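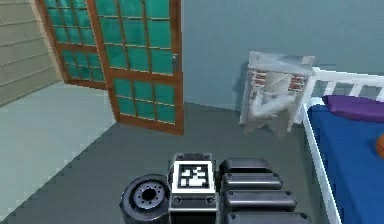 DRETBY, January

Simulated home rooms: working rules and gallery

The rules on this page cover how we set up, run and record tests of a mobile arm in simulated home rooms. They were written by Selma Vidmar and Kevin Cronin for the Plender project and apply to everyone who submits runs, including partner teams using the Amundsen room set. The picture at the top shows the bedroom from over the robot's own arm. The notes go with it and follow the order of the checklist.

Doors
Glass-paneled doors get their own line in the room sheet. Write down whether each leaf is open or closed at the start of the run. In the bedroom the nearer leaf stands open into the room, and that has to be in the sheet before anyone presses start. A run with the door state missing is returned to the sender.

Door leaves count as obstacles for their full height, glass included. Do not let a planner treat the panes as free space, even if its depth data says it can.

Marker
The square black-and-white marker on the arm assembly stays in view for the self-check. Do not swap the marker pattern between runs in the same batch. If the pattern has to change, close the batch and open a new one.

The self-check comes before the first motion command and again after the last one. Both results go in the log. If the second check fails, keep the run but mark it as unverified.

Own body in view
The robot's arm takes up a good part of the view at the bottom center. Leave it there. Teams have sent us recordings with the arm masked out, and we cannot use them for clearance review. If your training code needs a mask, apply it to a copy.

Bed and side rail
Keep-out zones follow the outer edge of the furniture. For the crib-style bed that means the long side rail, and the mattress is inside the zone. The black arm segments come close to the rail in this view, so read the clearance from the simulator's geometry. Do not estimate it from the camera picture – two surfaces can look close from above and still be at different heights.

Reaching over a rail is a separate task class. It needs its own sign-off from Selma.

Small objects
Anything that can roll is listed by name. The orange ball on the mattress is on the bedroom list, although only a sliver of it shows at the right side. Objects that are partly out of view at the start are still scored if the robot touches them.

Chair
The white chair against the back wall comes out blurry and a little distorted. We accept that for navigation runs. Grasping and contact runs need a clean model, and the room sheet has a box for this. Please tick it.

Batches and records
A full batch is 100 runs. Submit 105 so that there are spares if some are returned. Each batch needs 2 reviewers, and neither can be the person who ran it. Keep the raw logs for 36 months on the Idari server, under the batch number and the room name.

Changes to a room model are posted before they go live. Finish any open batch on the old model first, or cancel it and start over.

Questions about door and marker rules go to Kevin Cronin. Everything else goes to Selma Vidmar.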